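Stolbridge Community Help > Home & Family > School and Supplies

Which erasers don't smear on cheap notebook paper?

Asked in November, 919 views

Hi everybody. My daughter is in second grade and does her homework in pencil, as they all do at that age, and the notebooks on the school list are the thin grayish kind. Every time she fixes a mistake she ends up with a dark smudge and sometimes a hole, and then there are tears, and then it's bedtime and we still have spelling to do. I've tried the pink erasers on the pencil ends and a big rubber block from the dollar bin at Mertens, and both of them just push the graphite around. She presses very hard when she writes, if that makes a difference. She would also like whatever we buy to be cute, and I've learned not to argue with that part. Is there a kind that really works on thin paper, or should I give up and buy better notebooks? We're out past Cultville, so I'd like to get it right in one trip.

3 answers

Answer 1 (accepted, 5 people found this helpful)

Oh, I feel for you, I have been through this with two kids and now a grandson! The pencil-end erasers are the worst of the bunch, especially once they've sat in a drawer for a year. They go hard and shiny and then they're no better than a pebble. What you want is a soft white vinyl eraser, the sort they sell for drafting. It leaves long crumbs you can brush off and it's much gentler on the page.

A few other things helped us:

1. Hold the paper flat with the other hand, fingers spread on both sides of the mistake. Most of our holes came from the page buckling.

2. Short strokes in one direction, with a light hand. My grandson used to scrub back and forth like he was cleaning a pan.

3. Clean the eraser first on a scrap of paper or the leg of an old pair of jeans. If it has a dark patch on it, that patch is going straight onto the spelling words.

4. Check the pencil too. A regular number 2 is fine for school, but the very soft sketching ones will smear no matter what you do. For a child who presses hard, a fatter pencil or a rubber grip sometimes eases things up a little.

5. Let her pick the one she likes. We've had good ones and bad ones with cartoon characters on them, so buy a single one and try it on her real notebook before you stock up. My own granddaughter is all about My Melody right now, and I can't say I mind, it makes homework time friendlier.

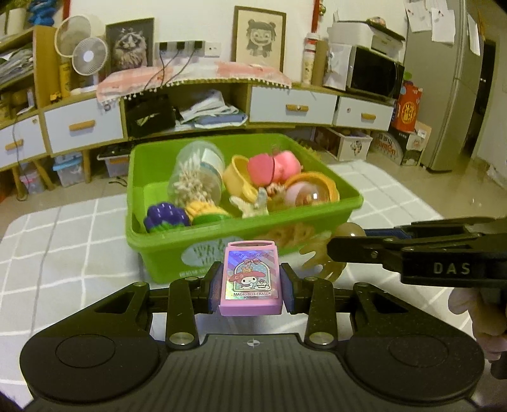 6. Keep the spare somewhere closed, away from plastic rulers and pencil cases. Vinyl can stick to other plastics if it's left touching them over a hot summer, and I have a ruler with a permanent dent to show for it.

If she's still making holes after all that, then yes, I'd try nicer notebooks, at least for the work she hands in. Good luck, and give her a hug from all of us who remember spelling lists!

Answer 2 (2 people found this helpful)

Kneaded eraser. You dab instead of rubbing so it can't tear anything. My kids mostly made little animals out of theirs though, so maybe not for homework.

Answer 3

We use the Wiro notebooks and haven't had any trouble with holes, but they do cost more. I think the store in Stolbridge had them by the greeting cards last time I was in. Sorry, I don't know about erasers.

Comment from the asker: Thank you all so much! I had no idea about cleaning it first. I just looked at ours and it's practically black on one end. We'll pick up a white one this week and I'll let her choose a fun one to go with it.

Question 2207 in School and Supplies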